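Kemine (robot training method)

Kemine is a method for training robot arms to handle laboratory plates inside a simulated room. It was developed at the Woranthorpe laboratory in Murgate by a group under Herman Kwok. The method replaces most of the practice on a real arm with rendered practice, in which the computer draws the table, the bins and the plate.

Method

Each attempt in Kemine is called an episode. The learning program receives only camera pictures and the positions of the joints, and from these it chooses the next small movement. Between episodes, the colors, the lighting and the place of the objects are changed a little, a step known as randomization.

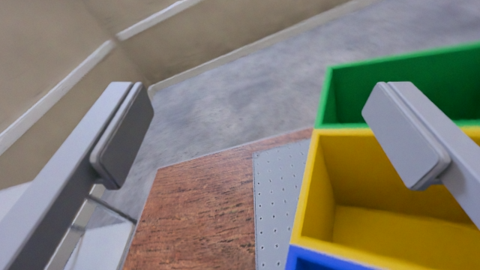

Why is the lighting changed between episodes?
A program that has seen only one kind of light often fails under another. Changing the light teaches it to depend less on brightness and more on shape.

The plate is the most difficult object in the set. A clear or frosted material takes its color from whatever lies under it, so its borders are hard to find in a picture. Kwok's group therefore gave the plate a separate part of the training, called the Hsieh stage, in which only grasping is rewarded.

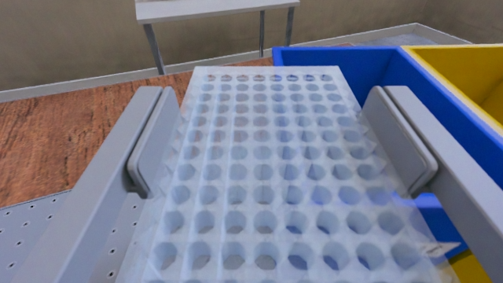 Simulated 96-well plate held by its long sides between the two finger pads.

Results

The published set contains 3829 episodes. According to the group, adding the Hsieh stage reduced the number of dropped plates by up to 10 percent compared with training in a single stage. The improvement was smaller when the camera was fixed to the room and did not move with the wrist.

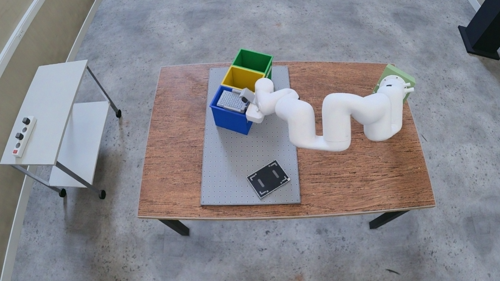

Simulated work table with arm, pegboard mat and green, yellow and blue bins.

Limitations

Kemine does not model liquid, and the weight of a filled plate is only estimated. Two later versions have tried to correct the weight, with mixed results. Contact between soft finger pads and thin plastic is also simplified.

See also

Domain randomization
Robotic grasping
Laboratory automation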